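Jun 11, 2023 - open day at Brurwood, notes before I forget

Got back late and my feet hurt, but I want this written down while it's fresh. Wagner Marinho drove and I took notes in the car, so blame the potholes for anything missing.

Arrival

Brurwood is bigger than I expected. They had 4 demo stations going and we got stuck at the first one (a conveyor sorter from Chien, very loud, pretty fast) for far too long. The guy running it kept turning the speed up for the kids. Fun! Not much use to us though, our parts are all soft or floppy.

Talk by Jucélia Bastos

Best part of the day for me. She runs the hand-held gripper work at Prultero and talked for ages about why they record people doing chores with the same jaws the arm will use later. They aim for 600 takes of a chore before they train on it, and she said the first 200 are usually junk while people get used to the grippers. That matches what we saw in January with our own pair - my early takes were awful.

Asked her about cable drag. She tapes a service loop at the forearm and lets the rest hang. Wagner wants to try that on Brotden next week (I think our cables are too stiff, but fine, we'll see).

Trash bag station

Bag and wastebasket, one gripper per hand, done on a plain table. I figured this would be the dull one and ended up staying through three operators. The bag is thin black plastic and it bunches up on top of the basket, so you spend most of your time hunting for an edge the jaws can get hold of. Wagner reckons you should open the bag fully before it goes anywhere near the rim. I'd rather drape it first and work outward from both sides. We argued about it all the way to the coffee.

The fingers are short and blocky, same idea as ours, and each gripper has a white triangular plate with holes sticking up and out. I want to copy that plate. Forgot to ask what thickness they cut it at!

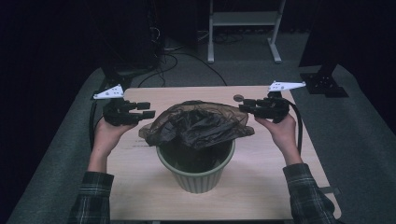

To do

- Email Jucélia about the plate drawing and the thickness
- Buy thin black bags, the ones in our cupboard are too heavy
- Try the forearm loop on Brotden, stiff cable first
- Wagner to time his way against mine, same basket, same bag
- Give back the visitor badge, it's still in my jacket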